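Encyclopedia > Household > Laundry and linen > White T-shirt (folding and storage)

5/8/22
By the Zindileo editorial desk

The white T-shirt is a short-sleeved knitted top, usually of cotton, worn on its own or under other clothes. Few garments are so plain and so rewarding to look after! This article deals with the shirt once it has been washed and dried: how it is laid out, folded, labelled and put away. For stains and bleaching, see the separate entries.

Parts of the shirt

The neckline is finished with a collar band, a strip of doubled fabric held by a line of stitching. It is the stiffest part of most T-shirts, so it makes the best starting point for folding, and a band that sits in a clean curve usually means the shoulders are lying level too. Sleeves and bottom edge are turned under and hemmed, often with two rows of stitches. Stitched edges are also wonderful traps for lint, and a soft brush run along them before folding makes a real difference on white.

Size may be printed inside the neck, given on a sewn label, or carried on a hanging tag. In the Chinese system a marking such as 150/80A combines the wearer's height and chest in centimetres with a letter for body type, and a letter size is often added in brackets.

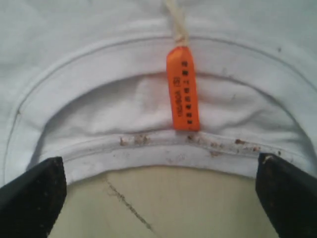
Orange tag marked 150/80A (S), hung from a twisted white cord over white fabric.

Laying out

Any flat, clean surface bigger than the shirt will do. A table at hip height is kinder to the back than a bed, and firmer as well, which helps when smoothing knitted cloth. The shirt is put down front or back upwards according to the fold chosen, then stroked outwards from the middle with the flat of the hand. Pulling at the corners tends to skew the side edges, especially in thin jersey.
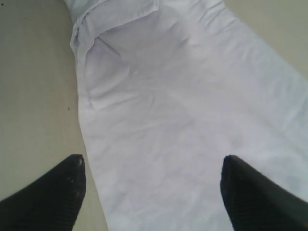 Light creases left at this stage generally matter less than a crooked edge. A small ripple may relax under the weight of other shirts, while an edge that wanders will throw out every fold that follows it. Some folders like to press the long edges down with a forearm, a lovely old habit that works just as well on pillowcases.

Methods

The commonest fold brings each side in towards the centre, turns the sleeves back, and doubles the length once or twice. The Grevik fold, taught in the laundry rooms of Vadport, starts by halving the shirt lengthways with the sleeves laid together. It gives a narrower packet, 20 cm across in the usual adult version, and suits shallow drawers very well. The Nishimura fold finishes with a small tuck that lets the packet stand on its edge. 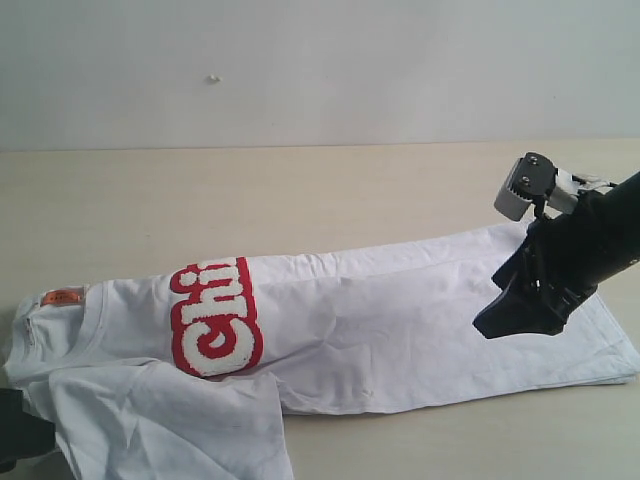
Printed and decorated shirts ask for a bit more thought. Flat prints can crack if the same crease is made week after week, and thick lettering resists folding altogether. On a white shirt with big, fuzzy-looking white letters outlined in red, a fold may cross the wording and leave only "Chi" showing, with the red border stopping at the crease. Moving the fold past the end of the word keeps the letters flat and makes the shirt far easier to pick out of a pile. A coloured label inside the back of the neck, such as a small orange one, is a splendid help in telling one plain shirt from another.

Trousers and other whites

Much of the same handling applies to white trousers, aprons and long tunics. Long pieces are best laid straight across the table and worked from one end to the other, with the loose part gathered in last.
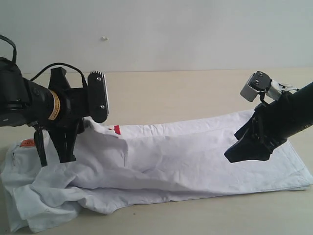 White garment lying lengthways on a pale tabletop, layered neatly at the right and still bunched at the left.

Storage

White cotton keeps best somewhere dry and dark, clear of bare wood. The Vadport Linen Collection stores 1,813 folded garments on lined shelves and refolds them each November along fresh lines, a practice well worth copying at home on a smaller scale. Shirts in daily use need no such care, though it is pleasant to put clean ones at the bottom of the stack and take from the top.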